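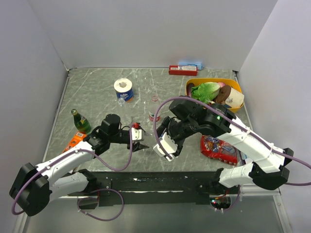
Plirow two-arm table kit: worth it for grocery sorting?

Posted by rilville_bench

We are looking at the Plirow kit for a small packing room. The job is mixed groceries on a tabletop, picked up and put in a basket. Bottles, boxes, a paper roll, snack bags, some produce. The seller offers the two arms with cabling, and setup is extra through Brusmont. Has anyone run one on this kind of mix? I mostly want to know about the bags and clear bottles, and whether the cables get in the way.

dwivedi_k

We've had ours for 6 months. Boxes and paper rolls are easy. Shiny bags are harder, and we had to teach those again after we changed the lights. Clear plastic on a gray marble top is the worst of it. Small clear cups hardly show up against the surface, so expect to spend time there.

The cables are tied along the white links with some slack left near the wrists.

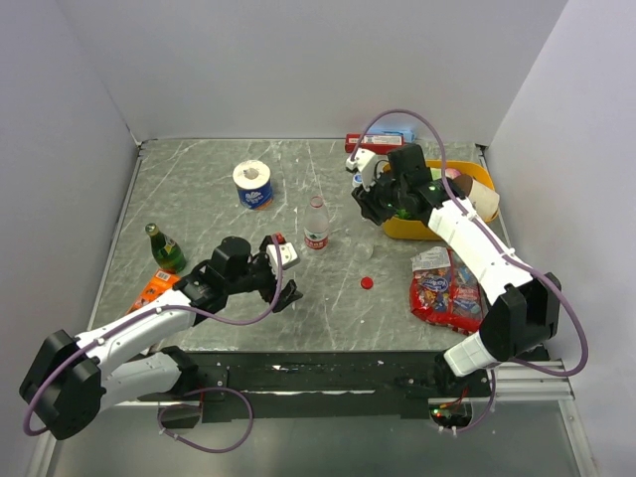 Leave that slack alone. I tightened ours the first week and pulled a connector out when the arm reached across. Brusmont charged for 2 hours to fix it. Also keep loose bottle caps in mind if your job includes them. A flat cap is slow to pick up with the stock fingers, and we bought the thinner set later.

Setup took 4 days, most of it teaching. If you already have someone who can do that, skip the paid setup and put the money into spare fingers. They are 168 a pair.

packline_tom

Ours does boxes only so can't help with bags. Support answers email in the morning, not much after lunch.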